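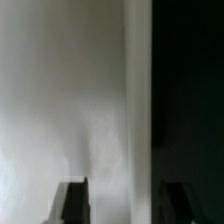

Teaching by Hand - Frequently Asked Questions

Do I need to know how to program?
No. You hold the arm by the wrist and move it, or you drive it with the remote. Mota saves the path either way.

Which should I start with, hand or remote?
Remote, if the task is near a wall or a glossy panel. Your own arm stays out of the wrist camera's view.

How many demonstrations does one task need?
Plan on 50. Simple reaches have worked for us with 20, but doors and drawers usually want the full set.

Can I stop halfway through a demonstration?
Yes. Press pause and the arm holds its position. If you leave it paused for 2 minutes, the take is dropped and you start that one over.

Do shadows and reflections matter?
Sometimes. The gripper can throw a shadow on a pale wall or show up in a dark, shiny surface. Leave the lights the way they will be when the robot works alone - don't fix them up for recording.

Should I delete bad takes?
Mark them as bad and leave them in the folder. Kyrylo Antoniuk goes through them before each training run.

Who do I ask about a remote that won't pair?
Müzeyyen Ersoy, room 33, mornings only.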